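Sorting a mixed bag of sweets and snacks into boxes, where do you start?
Posted in Home & Storage, June 29, 2019

plumtop_877
Hi all! We've ended up with a mountain of odds and ends (sweets, little snack packets, all sorts) after my sister's do, and I'd like to get them into boxes for the kids' club in August. Last time I just tipped everything in and it was a right mess, half of it squashed at the bottom. Do you sort by size, or by type, or what? I've got 14 shallow boxes from Plurnau and no real plan.

Fultivow
By type. Chocolate away from anything minty or it all tastes of mint. Don't leave it in a hot car either.

akadside_gran
Ooh, I do this every year for our street party so I have opinions! First thing, get it all out where you can see it. I use the big flat bit in front of the sofa with a flowery cloth over it, much kinder on the back than the floor, and the cloth stops things skidding off. Box on the left, sweets to the right of it, and work across. If you're left-handed swap it round.

Then I put the bigger crinkly packets in first, along the bottom, and the small wrapped sweets go in the gaps. Don't fill it right up the first time. Do one box, see if you like it, then copy it for the rest.

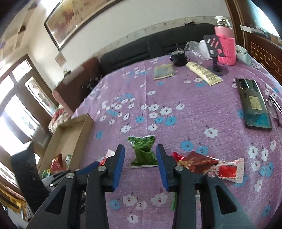 I also keep my phone face down while I'm at it or I get nothing done, my daughter sends me about 130 messages a day. Oh, and if a packet feels puffy don't squash it flat to make it fit, just put it on top. The ones with frilly ends catch on each other a bit so I lay them all the same way. Took me seven years to work that out!

One more thing, cardboard is fine but check the bottoms are folded properly. I had one of the Kramer ones give way on the stairs and we were finding toffees until Christmas.

plumtop_877
Thank you both! Trying the cloth idea tonight. Good point about the mint, I'd have put the lot in together.

Fultivow
Put any nutty ones in a separate box as well if it's for a club.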